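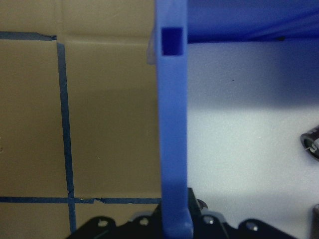

Workshop news, July

The sorting table in the back room of Rarnby has moved forward this month. Both arms are now bolted down, and the tape grid is finished. One strip tore while I laid it and I put a second piece over it. I measured again afterward and the lines are still good enough for us.

The blue fingers come from our own printer. Version 3 is the one we keep - the first two bent too much when they closed on small round parts. One finger takes 69 minutes to print.

For practice we use mixed electronic parts in two blue bins with white floors. The purple cylinders are the hardest, as they like to roll.
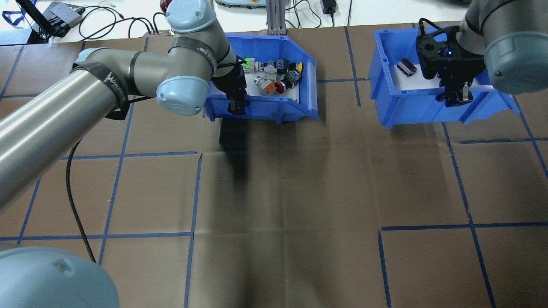

What we still need

Spare blue tape, and old components of any kind up to 35 millimeters long. Please leave them in the box marked Gridetti, next to the door.

Rarnby Workshop - contact: ask at the front desk - Back to top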